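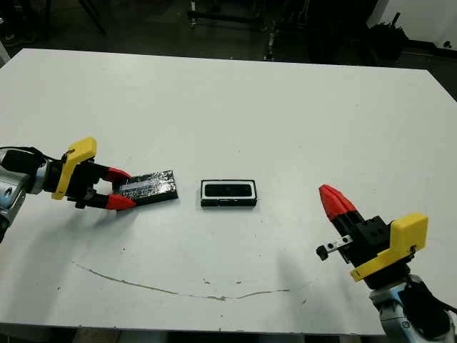 テープの端はトレイに入れる前に折り返しておかないと後で剥がせなくなる、というのがSkatauの利用者から寄せられた指摘である。本版ではこれを受け、手順4に端部の処理を追加した。旧版の手順書を使用している場合は、本章に差し替えること。

第7章 ブロックのトレイへの収納

7.1 適用範囲
本章は、透明テープまたは透明フィルムで上面を覆った黒色の平型ブロックを、縁付きの小型トレイの溝に収める作業について定める。対象はFladley 701用のブロックおよびトレイとする。Strömberg製の旧型トレイは溝の寸法が異なるため、付録の適合表を参照のこと。

7.2 作業台の準備
1. 作業台の上から、本作業に使用しない部品と工具を取り除く。
2. 天板を乾いた布で拭く。線状の傷や染みは作業に支障しないが、粒状の異物は残さないこと。
3. トレイを天板の中央付近に置く。溝のある面を上に向け、縁が天板から浮いていないことを指で押して確認する。

注記:白色の天板では、黒色のトレイとブロックの輪郭を確認しやすい。濃色の天板を使用する場合は、白色の敷板を敷く。

7.3 ブロックの準備
4. 上面のテープの端を確認する。端が側面に回り込んでいる場合は、上面側へ9 mm折り返し、つまみ代とする。
5. テープのしわを指の腹で軽くならす。細かいしわは許容する。側面からはみ出したしわは、溝の内壁に当たるため許容しない。
6. ブロックの下面に粘着剤が付着していないことを確認する。付着している場合は、Pundositz指定の清掃布で拭き取る。溶剤は使用しないこと。

注意:テープを剥がして貼り直さないこと。粘着剤が上面に残り、検査時に汚れと判定されることがある。貼り直しが必要な場合は、新しいテープを使用する。

7.4 収納
7. ブロックの一端を側面から挟んで保持する。上面のテープには力をかけない。
8. ブロックの長手方向をトレイの溝の向きに合わせる。ブロックが天板上で斜めになっているときは、持ち上げる前に向きを直す。
9. ブロックを天板から持ち上げ、トレイの真上へ移す。天板上を引きずらないこと。
10. 保持していない側の端を先に溝へ入れ、続いて保持側を下ろす。
11. 保持を解き、ブロックの上面を均等に押す。押す位置は両端と中央とし、つまみ代は避ける。

注意:溝に入らないときは、押し込まずに一度取り出し、手順5からやり直すこと。無理に押すとトレイの縁が変形する。変形したトレイは再使用できない。

注記:ブロックを下ろす際にトレイが動く場合は、反対側からトレイの縁を軽く押さえる。内側の白い縁取りには触れないこと。

7.5 確認
12. ブロックの上面とトレイの縁の間に、傾きがないことを横から目視で確認する。
13. つまみ代が溝の外に出ていることを確認する。
14. トレイを水平に持ち上げ、ブロックががたつかないことを確認する。

テープの表面は照明を反射するため、真上からの目視では傾きを見落としやすい。反射が強いときは、見る角度を変えるか、照明の向きを調整する。作業台に落ちる影を段差と見誤る例もあるので、判断に迷う場合は隙間ゲージを使用する。

7.6 取り出し
15. つまみ代をつまみ、テープの貼り付きを確認する。浮きがある場合は、つまみ代で引き上げず、トレイを傾けて取り出す。
16. ブロックの一端を浮かせ、側面を挟んで引き上げる。

取り出し後のトレイは、溝に異物が残っていないことを確認してから保管する。重ね置きは16枚までとし、溝のある面を上に向ける。ブロックを収めた状態での重ね置きは禁止する。

適合表および交換部品の番号は付録Bに記載する。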